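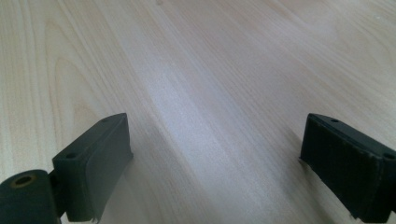

Start of session rules, finally written down

October 18, 2026

Quick one tonight, dinner's in the oven. I've been promising to put our rules for the hand-held grippers somewhere other than the inside of the cupboard door at Mardale. The sheet on the door has been amended in four colours of pen and one of the amendments contradicts the other. So. Typed up. These are for demonstration recording, where a person holds the gripper and does the job by hand and the recordings go off for training later. Not for the arms. The arms have their own sheet and it's longer.

Usual warning, this is what works for us. We run two tables and a small crew and we are not a standards body.

Before anything comes out

Table bare. All the way bare, before every session, even if the next task uses exactly the same stuff as the last one. No mugs, no phone, no tape roll, no "I'll just leave the pen there." We had a batch last year where a pen cap sat at the back of the table for 266 takes. Harmless cap. But then the cap wasn't there for the next batch and the folks at Pendau wanted to know which ones had it, and someone had to sit and look. I was the someone.

Wipe with a dry cloth first, then a barely damp one, then wait. No spray polish. Ever. Somebody's going to say it comes up lovely with polish and yes it does, and then everything slides.

Glare

This is the rule people argue with most. Pale shiny tabletops throw a big soft stripe of light back at you and it moves when you move. You can't get rid of it completely with overheads, and I've stopped trying. What we ask:

Blinds in the same position all session. Up or down, don't care, write down which.

Overheads on for at least the time it takes to do the checks. Don't switch one bank off halfway because it's bugging you.

If you can't make out the grain through the stripe at all, move where you're standing. Don't tilt the gripper to dodge it, you'll end up doing every grasp at a funny angle and not noticing.

Matte mats were tried. Hated them. They curl at the corners and the corners catch on things. Tillman swears by them, good luck to Tillman.

Pads

OK the long one.

Pads wear. The bottom edge goes first, at least on the ones we use, it starts to fray and lift a bit and then you get a ragged lip. The old rule on the cupboard door was "change when worn" which is useless, everyone has a different idea of worn. I'd have swapped them weekly. One colleague would have run them till they fell off.

The rule now:

Scuffs and pale marks on the face are fine. Wipe, carry on.

A frayed lower edge is fine so long as nothing is loose enough to pinch between two fingernails. If you can pinch it, change it. Don't trim it with scissors. I know. I used to trim them too. It leaves a step and thin things like cards catch on the step.

Any lifting at the top edge, change it right away, doesn't matter how small. The top is where you pick from.

Change both sides together. Always both. One new pad and one old pad is worse than two old ones, the object rolls toward the grippy side and you start compensating with your wrist without knowing it. Took me an embarrasingly long time to work that out.

Log the change. Date, gripper, initials, how many takes were on the old pair. The last pair I pulled had 894 on them, which is more than I'd like but they passed the pinch test every morning so there you go.

And new pads don't count as ready out of the packet. Do 29 grasps on the practice blocks first. Yes 29. It was 30 and then one of the blocks went missing and we never changed it back.

Screws and the hinge end

Look at the screws on top of each finger, every session. Look and touch. A fingertip across the top tells you if one is sitting proud. If it is, nip it up with the short driver, hand tight, and do the other finger as well while you're there. No power driver. We stripped one that way and it was a Saturday sort of mistake, everybody rushing.

Open and close five times with nothing in it. Listen. Feel for grit at the pivot. If it's gritty it goes back in its case with a red tag and you take the other one. Don't oil it yourself, oil ends up on the pads and then you're back to the pad section.

Then leave it open, over the bare table, and hold still. Count to three. That's how each session starts, fingers open, nothing between them, nothing on the table. Gives whoever checks the recordings later a clean start to look at, and it's a quick look at pads and lens and lighting all in one go. If I could keep only one rule it would be this one. It costs three seconds.

People skip it when they're behind. I get it. Please don't.

Lens

Microfibre, one pass. Not your sleeve. If you've had chips at lunch wash your hands first, I'm looking at no one in particular.

During

Same height of table, same shoes if you can stand it (long story but the height of your elbow matters more than you'd think).

Fingers don't drag on the table. Touching is ok, dragging isn't. Dragging is what chews the bottom of the pads and it marks the finish too.

If you drop something, let the take run, put it down properly, and mark it as a drop. A marked drop is useful. A drop that got quietly cut in half is a pain for everyone downstream.

No reaching in with the other hand unless the task card says two hands.

Stop at 80 takes and have a proper break. Sit down. Your grip gets lazy before you feel tired, you can see it on the playback, the fingers start closing late. We used to go to 100 and the last bunch was always the bunch that got thrown out, so it wasn't even saving time.

People

Faces and ID badges out of shot. Badge goes in the pocket, not flipped over on the lanyard, it flips back. Anyone walking through the room gets told there's recording on. There's a sign. The sign works if you turn it round, which we forget.

If someone doesn't want their hands recorded that day they don't have to give a reason. They can do checks or labels instead. This was not on the cupboard door and it should of been from the start.

End of session

Open fingers, bare table, count to three again. Same as the beginning. If something changed between the two you'll know it happened in this session and not some time last week.

Gripper in its case with the fingers slightly open. Closed flat, the pads take a set overnight.

Fill in the log before you leave the room. Not from the bus.

Things we don't agree on yet

Whether to number pads singly or in pairs. I say pairs. Outvoted for now.

Whether tiny specks on the table matter. Dust is everywhere, you wipe and there's a bit more by the time you've put the cloth down. My view is leave it. The Clullavow people re-wipe between every task and their sessions take forever, but their recordings do look nice, I'll give them that.

Whether the checks should be a form on the tablet. We tried a form. Everyone ticked everything in four seconds flat. Paper seems to slow people down enough to look, no idea why. Might try the tablet again with a box you have to type in. Might not.

How often to refinish the tabletops. One of ours is getting dull where wrists rest along the front and it does change how the light comes off it. Changing the table in the middle of a project feels wrong too, so it's waiting until this lot is finished.

If you run something similar and have a better pad rule than the fingernail one, leave a comment, I'd like to see it. Especially if you've found a way to judge the top edge that isn't just squinting at it. I'll print this and stick it over the old sheet at Mardale once I've fixed the typos.

Oven's beeping.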